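Porine Bench Kit for School Robotics Clubs

Dish rack task set, club edition

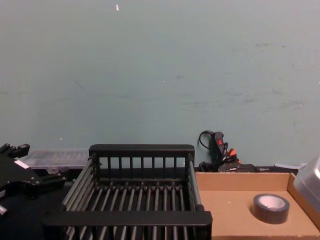
The rack on the bench at the Lindstead club, with the tape and the cardboard tray next to it.

The Porine Bench Kit is a set of tabletop tasks for student robotics teams that already have an arm and a gripper and want something good to do with it. The first task in the box is the one everybody asks about: loading a dish rack. It sounds like a chore, and it is one, but it's also a terrific problem for a club. The slots are narrow, plates go in on edge, and a student who has spent a month driving the arm to neat points in empty air suddenly has to think about angle, grip and clearance all at once. We love watching teams get hooked on it!

The kit grew out of the after-school program in Lindstead, and it's now used there and in Cleltdale for the yearly Thân Challenge, where teams load a rack against the clock. You don't need to enter the Challenge to use it. Plenty of groups just run it as a class project through the winter.

What comes in the box

Wire dish rack, black, with slatted back
Practice plates, plastic, set of 12
Practice cups, plastic, set of 4
Printed floor marks for placing the rack
Student log sheets, pad of 100
Task cards and scoring sheet
Coach's guide

The kit does not include a robot arm, gripper, power supply or camera. You'll also want a roll of dark tape and a flat box or tray to keep small parts from wandering off across the bench.

Why a dish rack

We tried pegboards and egg cartons before this (and a muffin tin, which was loud). The rack won because it has so many ways to be a little bit wrong. A plate can lean. It can catch on a slat, or sit across two rods and look fine until the next one goes in beside it. Students see the mistake right away, and they usually have an idea about fixing it before the coach has said a word.

It's also black wire, and teams using a camera find that out fast. Thin dark rods over a dark table are hard to pick out, so the vision group has real work to do. Some teams slip a sheet of light paper under the rack, some use a lamp, and one Cleltdale team skipped vision entirely and taught every slot by hand. All three are allowed.

The tasks

Task cards run from easy to hard, and a team can start anywhere.

Card A: Reach. Bring the open gripper to the front rail of the rack and stop without touching it. Do it again from the other side.

Card B: One plate. Pick up a plate from its mark and stand it in any slot. The plate has to stay upright after the gripper lets go.

Card C: Full row. Load plates until the row is full or the timer ends. Most of the Thân Challenge is this card, and it's where the noise level in the room goes up.

Card D: Mixed load. Plates and cups together, in an order drawn just before the run. Cups go upside down on the rods.

Card E: Unload. Everything back to its mark. Teams tend to save this one for last and then discover it's harder than Card C, with the gripper having to get in between plates that are already standing.

Scoring

A perfect run is worth 100 points. Each card has its own share, and points come off for dropped pieces, for moving the rack off its floor marks, and for any hand inside the work area while the arm is live. A team may stop its own run and restart once. The scoring sheet fits on a single page, and students can run it themselves, which frees up the coach to help the team that's still hunting for a loose screw.

Setting up your bench

Pick a table against a wall if you can. It keeps people from walking behind the arm and gives the cables somewhere to live. Place the rack inside the printed marks with the slatted back toward the wall and the long front rail toward the students, then tape the marks down. Keep your power strip behind the work area with its switch where an adult can reach it quickly, without leaning over the arm.

Before the first run, move the arm slowly through its whole reach with the rack in place. Check that the cables don't pull tight at the far end. Check the side rails too, as the gripper housing often clears the front rail easily and then bumps a side rail on the way out.

Space needed: one standard classroom table. Younger groups do better with the practice plates stacked on the left and the rack in the middle, so that every reach goes the same way.

Which grippers work

Any small two-finger gripper that opens wide enough for the rim of a plate will do. Bare metal fingers can be slippery on plastic. A wrap of tape or a bit of rubber band helps a lot, and cutting custom finger pads makes a lovely side project for students who'd like to build more than they'd like to code. Suction is fine in class but isn't allowed at the Challenge.

For coaches

The guide has a plan for a semester of weekly meetings, with notes on splitting a club into small crews so no one ends up just watching. We suggest swapping jobs often: driver, spotter, log keeper, parts. The log keeper job sounds dull and turns into a favorite once a crew has a few weeks of runs to look back through. Bring colored pens.

If your students are new to robotics, plan to stay on Cards A and B for longer than you think. A first plate standing up by itself gets a cheer every time, and there's no hurry to move on from that.

Spares and refills

Practice plates, set of 12
Practice cups, set of 4
Student log sheets, pad of 100
Floor marks, printed, one set
Replacement rack

The replacement rack is the same as the one in the kit, so taught positions will need only small corrections. Please run Card A again after any swap.

Ordering

Schools and clubs can order by purchase order or card. Kits for the Thân Challenge ship through July, and the rule sheet for the new season goes in the same box. Clubs in Lindstead and Cleltdale can pick up in person. If you're working with an arm we haven't met yet, write and tell us about it! We're always happy to add setup notes for another one.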